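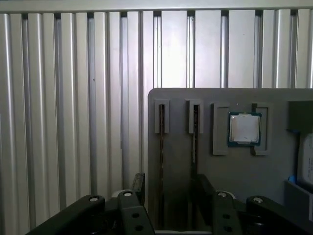 From: list member, Woreo bench group
To: Grovorar board-and-fixture list
Subject: Re: Practice board: memory slots and chip socket

On the practice board question, an earlier message said:

> We are putting together a gray practice board like the one some of
> you use, with two memory slots side by side and a square socket for
> a desktop processor. Three things we can't settle.
>
> 1. How far apart should the slots be? Ours are close enough that
> you hit the second stick with your knuckles when you go for the
> first one.
>
> 2. Do you close the socket on all four sides, or leave openings?
>
> 3. Flat on the bench or upright?
>
> We have the Plarisora drawings but they leave all of this open.

I'll take these in order.

1. Slot spacing. We leave a hand's width between the two housings, both at the same height. Our first board from Ochoa had them much closer and we had the same trouble with knuckles. Nothing else on the board had to move except the socket, which went further to the right. If your board is too narrow for that, I would drop one slot before I would squeeze two in. Leave the channels open at the front so people can see whether the stick is straight before they push.

2. Socket. Ours is two L-shaped brackets facing each other. The chip sits between them with its metal lid outward. You want gaps, because you need somewhere to get hold of the chip when it comes out. We tried a closed pocket for a while and people ended up prying with a fingernail, which is bad for the edge of the green part. With the brackets you can set one, put a chip in, slide the other one up to it and then fix it. Do that with the actual chip you plan to use. The drawing gives a size, but printed parts come out a little tight or a little loose and the drawing won't tell you which.

3. Upright. We stood ours up in front of the extrusion wall and have left it that way. It takes more care to seat a chip when it can fall toward you, and that is the practice most people were missing. The other gain is bench space. If you go upright, check the fit of the socket again after you stand the board up. A chip that rests nicely in a flat socket may not stay in a vertical one.
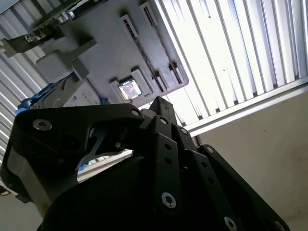

Page last changed: February 2025

A few other points that came up when we wrote up our own notes.

Use dead parts. We bought a box of 241 scrap memory sticks and 9 scrap processors and have not needed more. The lids on the processors get scuffed – this does no harm and you can ignore it. Throw a chip out when the green border starts to chip at the corners, as it will no longer sit square. Sticks go when the contact edge gets rough.

Keep a tally if you can stand to. Since May we have logged 3,564 insertions on one board, sticks and chips together. Of those, 331 were marked as needing a second try. Most of the second tries were sticks that went in at an angle. The chips did better than I expected, though a chip turned the wrong way round can look fine at a glance, and I suspect a few of those were never marked.

Color. Light gray, matte. We had a glossy one and the glare off it, added to the shine from the chip lid, made it hard to see where the brackets ended.

Screws. Put them in from the back if the design lets you. Check them every couple of weeks, the bracket ones first.

I can send the bracket file to anyone who wants it. It is the same as the Plarisora part except for the gap, so if you have already printed theirs, try it before you print ours. I don't have a file for the slot housings that I would pass on yet – the channel is still too tight at the lower end and I am waiting on another print.

Does anyone have a housing with a working latch? Ours hold by friction only.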